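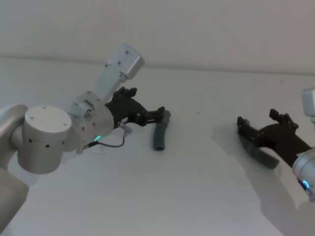 **Flirnusard** wrote:

I must respectfully disagree with the opening post. The proposal to shorten the quiet hours in the Holloway reading room would remove the one feature that distinguishes it from the rest of the building. Members who require conversation have the ground floor, the cafe and both meeting rooms at their disposal. Members who require silence have a single room with 32 seats.

The present rule has been in force since October and has, in my observation, been well respected. I would ask that it be left in place for a full year before any revision is considered.

---

**Brendora** wrote:

Thank you for the reply. The opening post did not propose to abolish the quiet hours. It proposed that they end at 6 p.m. instead of 8 p.m. The request came from members of the evening language circle, who are at present obliged to meet in the corridor outside the map cabinet whenever both meeting rooms are reserved.

The reading room is lightly used after 6 p.m. The long table by the window is frequently free, and it would suit the circle very well.

---

**dima** wrote:

With respect to Brendora, "lightly used" is not the same as "not used." I am employed during the day. The two hours under discussion are the only ones in which I am able to study at the library, and I chose this branch over the one nearer my home on the strength of the posted schedule.

I would also draw attention to section 7 of the member guidelines, which states that changes to room hours must be posted at the front desk before they take effect. I have seen no such notice.

---

**Brendora** wrote:

No notice has been posted as no change has been made. This thread was opened to gather comments. Section 7 will be followed if the matter proceeds.

---

**mapcabinet** wrote:

I attend the language circle and wish to correct one point. We do not meet in the corridor "whenever" the rooms are full. It has happened twice. On both occasions we were comfortable enough, apart from the draft. I would not want other members to lose their study time on our account.

A simpler remedy might be to permit standing reservations for the smaller meeting room. Under the current system, a room may be booked only one week ahead, and the slots are taken within minutes of opening.

---

**Flirnusard** wrote:

I would support the suggestion made by mapcabinet without reservation, if the phrase may be excused.

---

**Brendora** wrote:

I remain of the view that an empty room is a poor use of a public building. Standing reservations carry their own difficulty, in that groups tend to keep them long after attendance has fallen away. The chess group held the smaller room for an entire season with two players.

I am nevertheless willing to amend the proposal as follows:

- Quiet hours in the reading room continue until 8 p.m.
- The smaller meeting room may be reserved up to 6 weeks in advance by any registered group.
- A group that misses two bookings in succession forfeits the remainder.

---

**dima** wrote:

The amended version is acceptable to me. I would request that the third item be worded to allow for closures due to weather, when no group could reasonably be expected to attend.

---

**Flirnusard** wrote:

I can agree to the first two items. The third appears severe for groups whose members are elderly or travel by bus, and I would prefer three missed bookings. Please record my objection if it is submitted as written.

---

**Brendora** wrote:

Recorded. The wording on closures will be added, and the number of missed bookings will be listed as an open question. The draft will be available in the binder at the front desk, and written comments may be left there or added to this thread.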